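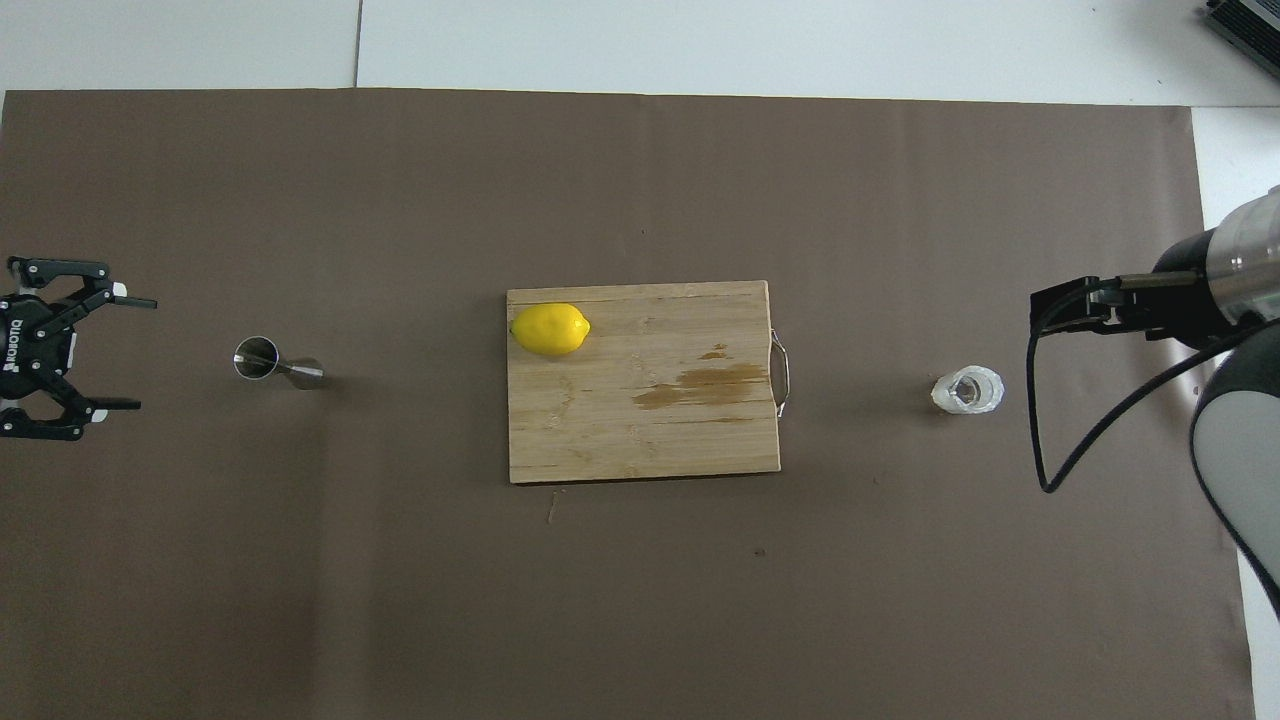
Markeo is a small teaching workshop in Skisska, and all its robots learn from people. A person holds the controls, does the job slowly, and the computer keeps the movement. This gallery comes from the bar counter project, which we started in February and which has grown bigger than we planned. Most of the work happens on a table covered with brown paper, and the objects are the same ones a bartender would have at hand: a cutting board, a lemon, a steel jigger, a small clear glass. The jigger lies on its side at the left arm and the glass stands on the right, so one arm must take the measure, the other must take care of the glass, and the person who drives both has to think with two hands. The lemon waits in the corner of the board for its turn.

The idea came from a visit to Chantharasri, a restaurant with a short bar and a long line in the evening. We asked if we could watch how the drinks are prepared, and we were allowed to sit at the end of the bar with a notebook. We learned that a bartender moves very few things, but moves them many times, and almost never looks at the hand that is not busy. We wanted to see how much of it can be given to two arms by showing.

Until the album was closed on 30/06/2019 we had saved 1109 demonstrations. The captions are written by the same person who did a large part of the driving, so please excuse if they talk more about sore shoulders than about mathematics.

THE GALLERY

Before the first try
Everybody who drives for the first time gets ten minutes with no task. Open the fingers, close the fingers, go up, go down, touch the paper softly. People want to skip it, and I also wanted to skip it. The ones who do it fully have a better first hour.

Standing at the controls
The driver stands behind the table and holds one handle for each arm. When the hand turns, the wrist of the robot turns. There is a small delay, and after some days you do not notice it anymore. Visitors notice it at once and start to move in little jumps.

Jigger, first lesson
Lifting a jigger that lies down is harder than lifting one that stands. The two cups have different width and the metal is smooth, so the fingers should close near the narrow middle. Our early recordings closed on the wide cup. We keep them in a separate folder.

Jigger, later lesson
Same job, another driver, after a week of practice. The wrist comes in low and the fingers are already turned before they reach the metal. I like to replay this one for new people at half speed.

Glass with the right arm
The task has one sentence on the card: move the glass to the near side of the board and let it go. Letting go is the part to learn. If you open the fingers too quickly, one of them pushes the glass and it walks away a little. Open, wait, then go back straight.

Guiding by hand
For a few tasks we do not use the handles. We put the arm in free mode, take it by the wrist and walk it through the movement like you would guide a child's hand with a pencil. It is slower to record but very good for long, flat movements over the board. The cable needs attention when you do this - hold it aside with your other hand or ask somebody to do it.

Lemon to the middle
A lemon rolls. In writing it looks like a small problem. We record it from every side of the board and with the tip pointing in different directions, and the driver must always choose a grip across the short side of the fruit. Some drivers take it from above, some from the side, and we let both styles stay in the data.

Lemon, second position
After the arm has put the fruit down it must stay closed for a moment and then open slowly, the same rule as for the glass. You can hear the driver counting in the recording. We decided to leave the sound on.

Passing from left to right
This was the most wished task and the most tiring. One arm lifts the jigger, the other comes to take it, and for a short time both are holding. The driver has to let go with one hand while the second hand does nothing, and human hands do not like it. We planned one afternoon for this task and used four.

Screen of the recorder
Recordings go into Tevico, a program we wrote for our own use. Each line is one demonstration. The driver gives a mark directly after finishing: keep, keep with remark, or throw away. We found it is better to mark at once, with the movement still in the arms. In the evening all lines look the same.

Changing the layout
Between the recordings we move the things by hand. The board goes a bit to the left, or it turns, or the glass stands closer. In the first weeks we put everything back on the same place each time, very carefully, and the robots learned the place and not the object. I am still a little ashamed of it.

New paper
The brown paper is changed when it has too many folds. It costs little and it keeps the fingers from scratching on the table. We fix it before the morning round and check that it lies flat where the grippers will come down.

Pouring with rice
No water near the arms, this is a rule of the house. For pouring practice we fill the jigger with dry rice. It flows differently, of course, but the turning of the wrist is close enough for learning the timing. The vacuum cleaner stays in the same room.

Open afternoon
Families from Skisska came to try the controls. The children were the best drivers after a short time, maybe from playing games. One girl moved the glass on her first attempt and asked what is the difficult part.

The robots alone
In these tries the handles are hanging on the hook and the arms repeat what they were shown. Moving the glass goes well. The lemon goes well when it is not too near to the edge of the board. Passing the jigger still needs more demonstrations, and we will record them after the summer with a changed grip.

NOTES FOR VISITORS

The album in full size can be seen on the computer beside the workshop door. You may use the pictures for school work if you write Markeo under them. Persons who want to try the driving can put their name on the list at the entrance. Please come with short sleeves or sleeves that can be rolled up, and leave bracelets at home - they catch on the handles.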